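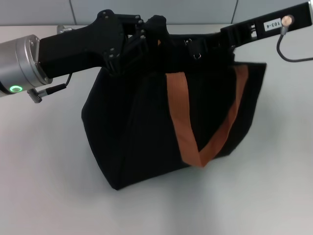
Photo: Stustora / shared with permission

Okay friends, it is Saturday morning, the coffee is on, and I am going to talk about tote bags for a while. Feel free to mute me until lunch! A few of you asked which bag I'd take if I had to get rid of all the others, and my answer is a plain black cloth one with rust-orange webbing handles, and I have more to say about it than any grown adult should.

First, the orange. I used to own nothing but black bags with black straps, and every single morning I'd be down on my knees in the hall closet feeling around for a handle like I was looking for a contact lens. Orange on black you can find with one eye open. I can see mine from the kitchen.

Second, I like a bag that slumps. I know some people want a bag that stands up by itself like a little building (my sister-in-law is very firm on this and I love her anyway), but a soft one creases and folds and goes under the car seat, and when it's full of potatoes it takes the shape of potatoes. That's all I ask of it.

Third, flat webbing over rope, always, forever. Rope handles look so pretty at the craft fair and then you walk home from the Costello farm stand with two melons and a jar of pickles and your fingers are purple. Flat webbing spreads the load out. If you can, get it woven and not too shiny, as the shiny kind slides off my shoulder every time I reach for my keys.

Someone in the replies wants to know about handle length. I measure mine over my thickest winter coat, not over a T-shirt! Learned that one in January, with a bag wedged up in my armpit for the whole bus ride. If you only ever carry in your hand, go shorter, or the bottom of the bag will be dusting the sidewalk for you.

Now for the sorting. I have seven hooks in the back hall, and the rule I made up in August is that the bags get the hooks and nothing else does. One each for groceries, library, the pool, things to return, things to lend, sewing, and one that stays empty on purpose for whatever comes up. Scarves moved to a drawer. The dog leash has filed a complaint and is living on the doorknob.

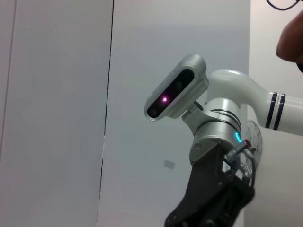
Marking the bags is the part I keep going back and forth on, because if you buy the same good black bag over and over you end up with a hall full of twins. I tried luggage tags (they fall off) and safety pins (they bite), and then I got to thinking about stripes. The pair I want to copy is the one on that white curved piece over to the right, two dark navy bands set close together with a thin bit of white showing between them. So simple! I'm going to do it on white cotton tape and sew the tape around one handle of the library bag. Then maybe one stripe for sewing, and so on, until I forget my own system.

For the stitching I'm using Udent thread, which is only what was in the tin, so please don't take it as advice. A box with an X through it where the handle meets the bag, same as on any decent store-bought one. Go over it twice. My machine grumbles at webbing, so I turn the wheel by hand for the thick bits and put the radio on.

Washing: cold, inside out, hang it up by the bottom hem so the handles don't stretch. I put one in the dryer once and it came out fit for a doll.

If you'd like to come do this in company, there's a mending table at the Zomwood hall this afternoon and I'll be there with the tape, the good scissors and a lemon loaf. Bring a bag with a sad handle. We got through over 110 repairs last year, which still amazes me when I think of how much of the time we were just talking. It's free, but if you want a kit to take home with webbing and needles in it, those are $20.

Doors open at 2, and I'll be the one at the far end with the orange straps over my arm. And whoever left a green umbrella last time, it's on my empty hook. Come get it, please, I need the hook!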